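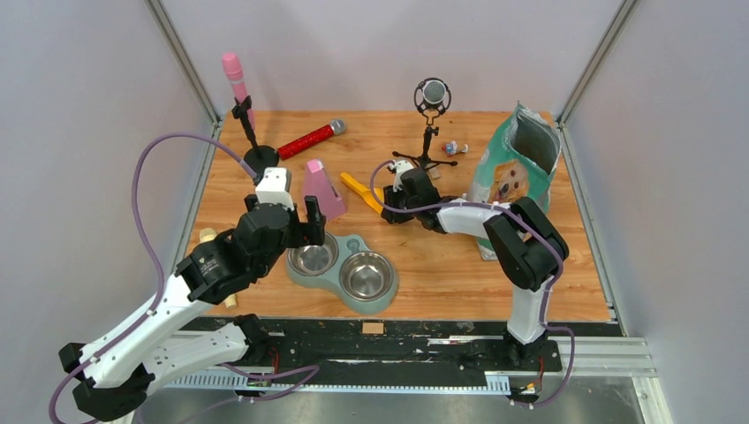
Araceli Quintero would like the finger pads judged before anyone argues about the arms. In comments submitted ahead of the trial, Quintero wrote that two grippers with the same stroke can behave very differently once a smooth plastic handle is between the fingers, and that a comparison which changes the arm and the gripper together tells a buyer very little.

Gripper Trial at Drivside Keeps the Arms, Changes the Fingers

By Macario Ventura
December | 4:15 p.m.
Filed under: Labs & Testing > Manipulation
34 shares | 15 comments

The Drivside test center has begun a side-by-side trial of two parallel gripper designs, one supplied by Gurar and the other by Grarason, the center announced this month. Both are being tested on the same pair of tabletop arms, with the same controller and the same camera positions, so that differences in the results can be traced to the grippers themselves.

The trial plan calls for 1368 attempts, divided equally between the two suppliers. Each attempt is run by a trained operator, recorded in full and scored afterward by a reviewer who is not told which supplier's fingers were fitted. An attempt is scored as complete, partial or failed. Attempts stopped by a controller fault are repeated and reported separately.

The work is being done on household articles in place of machined test blocks. According to the center, blocks remain useful for measuring grip force and repeatability, but they do not show how a gripper copes with a thin handle, a soft bag or a steel rim. The present set of tasks draws on pet feeding supplies, among them a yellow scoop and a double feeder with stainless steel bowls. Other articles stay on the table during the attempts, and operators are expected to work among them without clearing a path first.

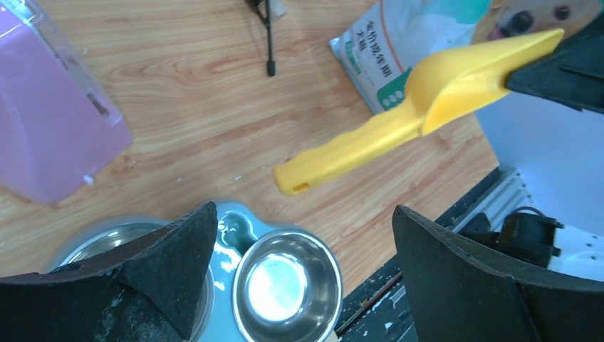 Scoring places particular weight on what happens after the first contact. A grip that closes correctly but lets the article turn between the fingers is recorded as partial, even when the article reaches its intended place. The center said that this rule was adopted following an earlier round in which rotation was not recorded at all, and in which the two designs could not be told apart.

Camera placement is the second subject of the trial. A fixed view of the whole table is being compared with close views taken at the wrist. The wrist view gives the operator a better look at the fingertips, while the fixed view makes it easier to keep track of both arms. Fast wrist movement can also blur the close view, and reviewers have been instructed to mark any attempt in which blur prevents them from judging the moment of contact. Those attempts will be scored from the fixed view where possible.

Quintero's comments raised a related concern. Fingers that perform well when new may lose their hold as the contact surface wears, and Quintero asked that results be listed in the order in which the attempts were run. The center has agreed to do so. It will also publish a log of every finger change, with the attempt number at which it was made.

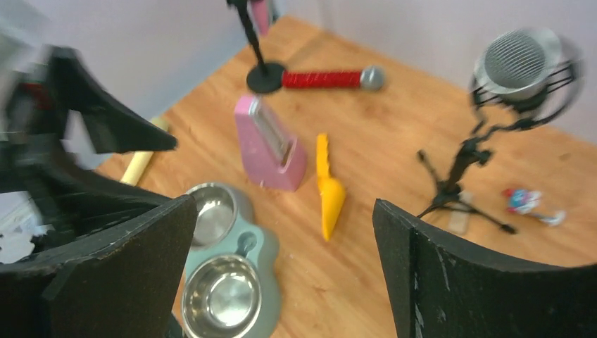 Controller settings will stay fixed for the length of the trial. Both suppliers were given 4 practice sessions to propose a closing speed and a force limit, after which the values were locked. Gurar asked for a slower close than Grarason, and the center accepted both requests on the condition that completion time be reported next to the success rate. Neither supplier will have access to the recordings until scoring is finished.

Responsibility for the statistical review rests with Ochoa, a separate firm that took no part in selecting the tasks. Ochoa will receive the scores with the supplier names removed. Its report is to cover success rate, completion time, rotation in the grip and the share of attempts marked for blur.

The center does not intend to name an overall winner. Results will be presented task by task, and readers are advised to consult the tasks closest to their own use. A further round using softer finger pads is under consideration, subject to the availability of the arms.

Written questions about the scoring rules may be sent to the Drivside test office until the review begins.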